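Heten wrist camera and gripper kit: questions we get asked

We are a small independent test bench and we do not sell the Heten. We bought ours at list price from Lollano, the distributor, and we keep this page up because the same questions arrive every week. Last revised in May, after the second firmware update.

What do you get for the money?

Two gripper fingers, a mounting plate, a small camera that sits at the wrist, one lead and a licence for the Zetau software. We paid £2467. The arm is extra, and so is the longer lead, which you will want if your controller sits anywhere other than directly under the bench.

Is that a fair price?

For the metalwork, yes. For the software, we have doubts. A comparable gripper without a camera cost us £1749 from another supplier, so you are paying a good deal extra for the camera and the word "adaptive" on the box. Whether it earns the difference depends on what you plan to pick up.

Lollano says it can handle "any everyday object". Can it?

No. It can handle a lot of them. Boxes, tins, mugs with a decent handle and most hand tools were fine. Thin card flat on a table was hopeless, and anything floppy was a matter of luck. The phrase has been on the product page since launch and we would like to see it taken down.

What about cables?

The brochure makes a lot of cables, so we spent longer on them than on anything else. Of 27 attempts to lift a coil and put it down inside a marked square, 19 went to plan. Most of the failures were the same one: the fingers took hold of a single loop and left the rest behind. Zetau scores that as a successful grasp. We don't, and neither would anybody who wanted their cable moved.

A tightly tied bundle is much easier. If your cables all come with a tie round them you can ignore most of our grumbling.

Does the camera cope with shiny tables?

Less well than we were led to expect. The sales material is shot on matt grey benches under soft light, and few people have one of those. Glare on a wooden top confuses the software's idea of where the surface is, and a glossy black cable makes things worse by throwing back highlights of its own. The views we get from the wrist are a fair guide to what it has to work with.
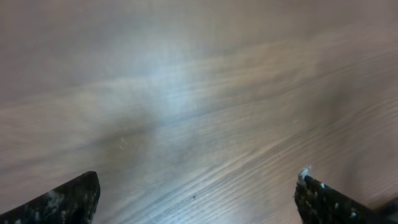
Bare wood in the first view, a loose black coil in the second, and a patch of glare on the table in both.
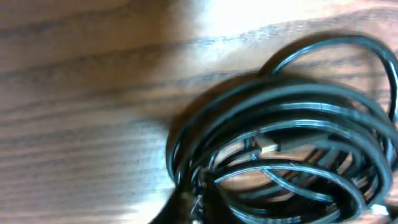

Can I fix the glare problem?

Partly. Move the lamp before you touch any settings. A blind over the window did more for us than the whole "scene tuning" menu, which has eleven sliders and a help page that explains four of them. A plain cloth over the bench also works, although it rucks up when the fingers drag on it.

The Zetau manual suggests buying the clip-on filter. We tried one. It made the picture darker and we took it off again.

How well do the fingers wear?

Too early to be certain. Ours are dark, with a rough surface, and they are covered in pale specks and blotches. There is also a white tuft on the tip of one of them. Lollano calls marks of this kind cosmetic, and grip strength on our gauge hasn't changed, so for now we will take their word for it. What we don't accept is the claim that the fingers are "maintenance free". Fluff and grit collect on a rough surface, and you should expect to brush them down. A spare pair is not included.

Is the picture sharp enough to read labels?

Not while the arm is moving. You get blur, especially close to the table, and the fingers themselves can go soft if they are very near the lens. Stop the arm, wait a moment and it improves. Anyone hoping to scan barcodes on the move should look at a fixed overhead camera instead.

How long does it take to set up?

The box says under an hour. It took us an afternoon, much of it spent on the licence server. The mechanical part is easy and the bolts are a standard size, for which we are grateful.

Will it fit my arm?

Check the plate drawing before ordering. Older Kumarasinghe arms need an adaptor ring that Lollano lists separately, and the checkout won't warn you about it. Ours came a fortnight after everything else.

Do I have to be online to use it?

Once the licence has been activated, no. It does ask to check in again after a month, and it will stop working if you ignore it. We think that is poor form on a kit at this price and have said so to Zetau. They replied that it was under review.

What is support like?

Polite and slow. Emails sent before noon usually got an answer the next working day. The answer was often a link to the manual page we had quoted in the question.

Should I buy one?

If you sort boxed parts on a dull-coloured bench, it is decent and you will probably be happy. If you want it for cables, ask Lollano for a demonstration using your own cable, untied, on your own table, with your lights on. They do offer visits, and there is a form under "Contact sales". If they would rather bring their own bench, we would hold off ordering.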